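# Box sorting

**Box sorting** is a household habit in which the small, useful odds and ends of a home – bottles, lids, brushes, little tubs – are gathered up from wherever they have wandered and put together in an open cardboard box. The box is very often one that first came into the house with fruit or groceries in it, and a good sturdy one may stay in service for years. In Gandport, where the habit has a long and fond history, people simply call it "doing the box."

## The box

Almost any carton will do, though low-sided ones are the best loved, because you can see everything in them at a glance and reach in without knocking things over. Produce cartons are special favorites. They are made to carry weight, they tend to be brightly printed, and many have handle holes cut into the sides, so a full one can be carried from the kitchen to the hall closet in a single trip.

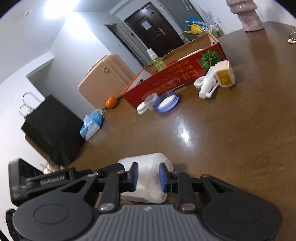 *A red carton with Japanese lettering and a melon or pumpkin design; a translucent white container lies on the table in front.*

The printing has a charm all its own, and plenty of families choose a box for its colors and go on calling it by whatever fruit is on the front, long after the last of the fruit was eaten.

## What goes in

Tall things are usually placed first. A spray bottle stands nicely near the middle or against a side, where its neighbors can help hold it up, and a clear one has the added kindness of showing how much is left. Long, flat things such as lint brushes are laid down along the back or the front. Small containers and spare lids fill whatever room remains, and here opinions differ a good deal – some people like every lid to sit on its own tub, while others keep the lids together and match them up when they are needed. 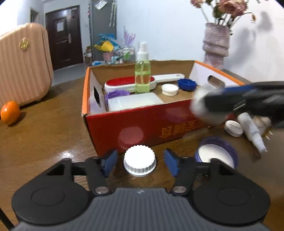
*White screw cap in front of the box, with a spray bottle, a lint brush and a purple scalloped lid inside.*

Screw caps are the great wanderers of the household, being round and light and very fond of rolling under the stove. The old Gandport advice is to set them flat side down on the table until everything else has found its spot.

## Local customs

The Prendergast neighborhood of Gandport holds a box morning every January, when the holiday things have been put away and people are in a mood to tidy. The 2025 gathering brought in 327 boxes, up from 296 the year before, and 34 of them were awarded a ribbon for neatness. The neighborhood newsletter, the *Zovemeo*, prints a list of the ribbon winners along with a swap column for stray lids.

## See also

- Drawer dividers
- Lid swapping
- Spring cleaning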